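Home Support Tickets Knowledge Base Contact

Dilelia kitchen app: shopping list doubles when two phones sync
24 Oct 2024
Opened by Tiina Juntunen, assigned to Prakash Rao
4 min read

Status: Closed

Reported problem

The shared shopping list in Dilelia shows every item twice after my husband and I both open it. If I delete one copy, both go away the next time the phones sync. It started in September after the app updated. Recipes and meal plans are fine. We share one household account with two phones and a tablet that stays in the kitchen.

What I tried before writing in:

1. Closed the app on both phones and opened it again. No change.

2. Turned off the Linia calendar link in Settings. No change, so I turned it back on.

3. Made a new recipe from scratch, to see if the doubling reached the recipe side. I called it "Test soup" and gave it 5 ingredients. It saved once and showed once on each phone.

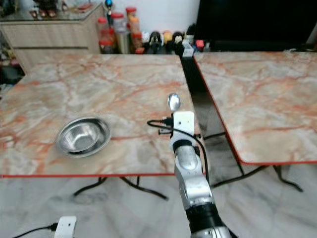

4. Added the soup to the shopping list from my phone. Ten seconds later the list had 10 lines where it should have had 5.

Reply from Prakash Rao

Thanks, the steps help. I could not repeat it here with two phones, so I think the tablet matters. Please sign out on the tablet, leave it signed out, clear the list from your phone and add Test soup again. Also send me the sync log from Settings > Help > Send log. It keeps the last 100 entries.

Reply from Tiina Juntunen

Signed out on the tablet. Cleared the list and added the soup, and it came up once on both phones. I checked again after dinner and it was still right. I added a second test recipe while I was at it and that came through once too. 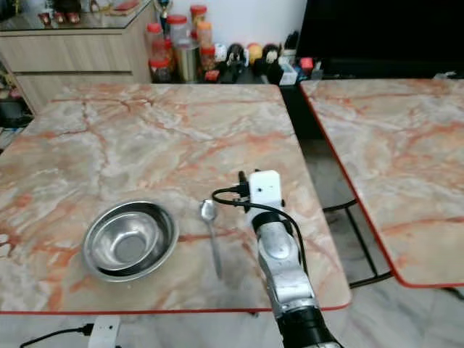 Then I signed back in on the tablet and the doubles were back in under a minute. Log sent. The tablet says version 4 and the phones say version 5, if that matters. The tablet tells me there is no update to install.

Reply from Prakash Rao

It does matter. Version 4 gives each list line its own ID, and version 5 takes the ID from the recipe. When the tablet syncs, it sends its old lines back up and the server sees them as new ones. Your log shows this happening each time the tablet connects. The delete problem has the same cause: the server matches on the item name when it removes a line, so both copies go.

I passed this to Paavo Pelkonen on the server side. He has put in a check that drops the old IDs. On your end, please do the following:

1. Delete the app from the tablet and restart the tablet.

2. Install Dilelia again from the store page. Do not restore from the backup, it will bring the old list lines with it.

3. Sign in on the tablet first, wait for the green check mark, then open the app on the phones.

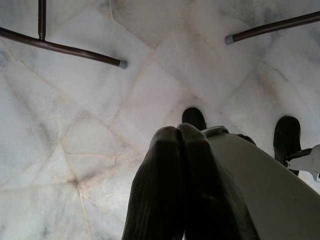
4. Add one recipe to the list from each device and compare.

Reply from Tiina Juntunen

Done in that order. The tablet now says version 5. I added one recipe from each device and nothing doubled. Deleting a line takes out only that line. The unit setting on the tablet went back to grams and I had to change it to cups by hand. You can close this.

Closing note

Cause: old list IDs sent by a version 4 tablet. Fixed by reinstall and server check. Unit setting lost on reinstall is logged as a separate ticket, assigned to Lungile Buthelezi.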